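Wivemow Cordless Kettle, the 1.7 One: Three Months In

Reviewed by Emese Hegyi
March 5, 2021

My old kettle died in December, in the middle of a week when I was living almost entirely on tea and toast. It had been a present, it had lasted longer than the marriage it was given for, and it went out with a smell like a hot bicycle. I needed another one fast, and the Wivemow was in stock and $37.

I'd been looking at the Orkus, which has a gooseneck spout, a walnut handle and an app. I do not want my kettle to have my phone number. The Cartwright was the sensible choice and had been sold out everywhere since the fall, presumably to sensible people. So, Wivemow.

First, the boil. A full kettle takes a little over 4 minutes in my kitchen, which is a bit slower than the old one and a lot slower than the box would have you believe. The box says "Rapid!" in three languages. For one mug it's quick enough that I can't get anything useful done while I wait, so I have no complaints there. It shuts itself off with a clunk you can hear from the bathroom, and I've come to like the clunk. It's the only thing in the apartment that tells me when it's finished.

The lid is the trouble. You press a button on the handle and it's supposed to lift gently to the halfway point, where you can fill it. What it does is fly open and fling whatever was on the underside of it at your shirt. After a few weeks I learned to hold my other hand over the top like a man protecting a birthday candle. My sister visited, pressed the button without any warning from me, and has not forgiven either of us.

The water window is on the left side only. If you hold the kettle in your right hand under the tap, the window faces the wall. I'm right-handed, and so are most of the people who buy kettles. The marks are in liters and in "cups," and the cups are of a size I have never met in real life. Two Wivemow cups fill one of mine to just under the chip.

Pouring is good. I'll give it that without any grumbling. The spout is short and a bit ugly, like a pug, but the water goes where you point it and stops when you tip it back. The old kettle used to dribble down its own front and leave a puddle on the counter, and I had a dish towel permanently assigned to the job. The towel has been released.

The cord is 23 inches. I measured it because I thought I must be missing some. There's a place under the base where extra cord is meant to wrap, and I turned it over hoping to find more, and no. If your outlet is behind the toaster, your kettle will live beside the toaster, and they will both be too hot to reach past.

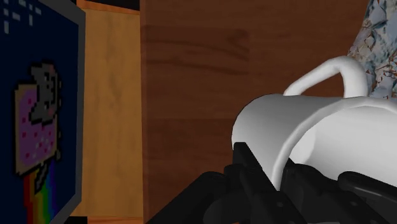

Descaling matters more than the manual lets on if your water is as hard as mine. Everything white shows it first, and a plain white mug like the one lying there by the dark wood will have a tan ring in it within days, and you'll blame the tea. I did, for a month, and switched brands. Then I looked inside the kettle with a flashlight and saw something like the floor of a cave. White vinegar and water, half and half, boil it, leave it an hour, rinse until it stops smelling like a pickle. The filter in the spout pulls out for cleaning, and going back in it has exactly one correct position, which feels the same as all the wrong ones.

I did write to Wivemow about the lid. They sent a very friendly message saying that a stiff spring "will relax with use," and a coupon for their waffle maker. The spring has not relaxed. I have not used the coupon, though I've kept it on the fridge, so they may know me better than I'd like.

Would I buy it again? At $37, yes, probably, with an apron. If the Cartwright comes back in stock I'd look at that first, and if you have a long counter and strong feelings about walnut, the Orkus is out there waiting to send you notifications.

Pros: pours clean, good clunk, cheap.
Cons: lid, window on the wrong side, cord, cups.
Rating: 4 out of 5. It was going to be lower, but I wrote this with a cup of tea.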